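Club shooters worry too much about barrels

March 8, 2026

Every winter the same conversation starts up at our range outside Ilgate. Someone has had a poor season, usually by a couple of points, and has decided the barrel is to blame. By spring there is a new one on the rifle, and by June the scores are much where they were.

I have done this myself, so I am not writing as someone above it. I have paid for 2 replacement barrels in my time and only the second was needed. The first one I took off was still shooting well, and I know that because the man I sold it to went on to beat me with it.

My argument is a simple one. For most people who shoot at club level, the money and attention given to the barrel would do more good if it went on practice, on a properly fitted stock and on learning to read the wind. I would go further and say that the way barrels are advertised makes club shooters worse, as it teaches them to look for the fault in the wrong place.

Start with the group sizes. A maker will tell you what a barrel can do, and I have no reason to think the figure is a lie. It was probably shot by somebody very good, off a solid rest, with ammunition that suited that barrel, on a calm day. Very few of us shoot like that. At our club the 300 metre match is fired prone with a sling, and the wind comes across the range from the left through a gap in the trees. A shooter who misjudges that wind will lose more on one shot than a better barrel would give back over the whole card.

I keep a notebook for every match. Last season I went back through it and looked at a run of 37 shots I had marked as bad at the time. For 13 of them I had written down what went wrong before I had even looked through the spotting scope: snatched trigger, rushed after a long wait, head in a different place on the cheekpiece. Most of the others were wind. There were a few I could not explain, and I dare say one or two of those were down to the rifle or the ammunition. I could not find a case for a new barrel in there, and I was looking for one at the time.
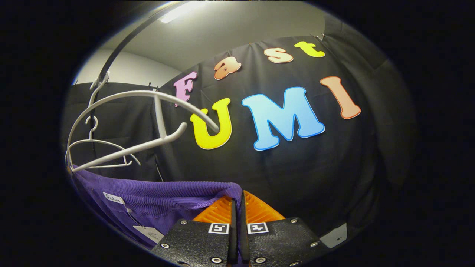
The usual reply is that good kit gives you confidence. If you know the rifle will hold its group, then you know the miss was yours, and you can learn from it. I think there is something in this. A rifle that really is worn out, or badly bedded, is a miserable thing to learn on, and I would not wish one on a beginner. But the answer to that doubt is to test the rifle. Put it on a rest, borrow a steady friend, fire a few groups with ammunition you have used before and measure them. It costs a morning and a box of rounds. If the groups are good you have your confidence, and you have kept your money. If they are bad, check the screws and the scope mounts before you start pricing barrels. A loose mount looks very much like a bad barrel from behind the butt.

Then there is the question of treatments and finishes. I bought my last barrel from Arnuvmont, a small firm that makes a plain stainless one and offers a list of extras as long as your arm. I took the plain one. A friend at the Daly club bought the same contour the same month with everything ticked on the form. We have swapped rifles on several afternoons and neither of us can tell them apart on paper. That is hardly a scientific trial and I don't offer it as one. It does suggest that if there is a difference, it is smaller than either of us can shoot.

I don't say the extras are useless. Somebody shooting for a national place, who fires more rounds in a month than I do in a year, may well find that a small gain is worth having. They have already dealt with the large ones. My complaint is that the same adverts are read by people who cannot yet build the same position twice running, and who come away thinking that what they lack can be posted to them.

Barrel weight is a better subject and gets far less talk. A light barrel is pleasant to carry and easy to swing between targets, so it suits the practical disciplines. A heavy one sits still and takes longer to heat up. If you mostly shoot prone and you have bought a light profile because it looked smart in the catalogue, you have made your own life harder. The other way round is just as bad. I have watched people try to get through a moving course of fire with something that handled like a scaffolding pole. Think about what you shoot most weekends and buy for that.

I would also like clubs to be a bit firmer about this. New members ask what they should buy, and too often they get a list from whoever spends the most. At Ilgate we now ask them to shoot the club rifles for their first season. One or two grumbled at first. The club rifles are old, and the barrel on the one we call the Furatis, after the trophy it came with, has had more rounds through it than anyone has recorded. It still shoots well inside what a first-year member can hold.

When that first year is over they generally know what they want, and it is often a different stock or a better sling. Some do want a barrel, and fair enough. By then they can say what they expect it to do and can check whether it has done it.

My own rifle is going back on the shelf until the range dries out. The barrel has a good few seasons left in it, and I have booked the wind coaching day instead.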